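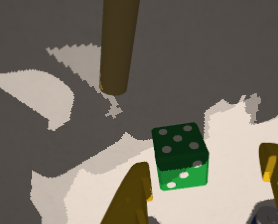

How often should the gripper on a small tabletop arm be recalibrated in simulation?

Every time you touch the finger geometry, and otherwise once every 100 runs. A full pass takes 13 minutes on our setup.

Welcome to the Nuvent gallery page! Nuvent is our little practice cell, one yellow arm at the end of one long table, and it lives entirely in software. People are sometimes surprised that a simulated robot needs looking after at all, but it does, and probably as much fussing as the real ones I spent years with. Joint limits get nudged, a finger model is swapped and its contact settings stay behind with the old one, the light is moved and the camera view that worked fine in February is suddenly half in shade. So I keep this page as a sort of scrapbook of the upkeep, with a few notes for whoever opens the project next.

The close view at the top of the page is the one I go to first when I am checking the fingers. The green die sits between them with nothing touching it yet, and it is a good deal nearer the left finger than the right. With an uneven start like that, I close the fingers slowly, 5 millimeters at a time, and watch for the die being pushed along before the second finger arrives. A little push is fine. If it spins, the friction value is the first place I look. The hard shadow falling across the front of the die is useful too - the pip at the top of that face goes gray and the lower ones stay bright, and the vision settings have to cope with both.
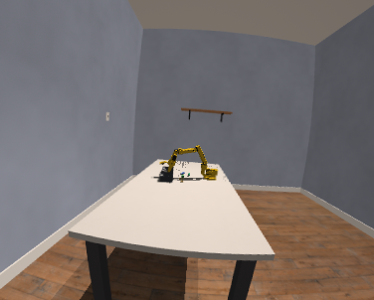
Gallery and notes by the cell maintenance lead, Nuvent project

The whole cell from the front of the table, with the arm at the far end and its gripper hanging over the black block. I like this view for checking the base position, and I always compare it with the saved layout before I change anything else (an afternoon went into a reach problem once, and the base had simply been shifted 38 millimeters). The elbow is up high and the forearm runs out level to the left, so any sag in the joint settings is easy to spot from back here. The shelf on the back wall is part of the collision model as well, so please leave it switched on when you test the higher poses!

More pictures will go up after the next change of fingers. Saved layouts are in the shared project folder, newest first.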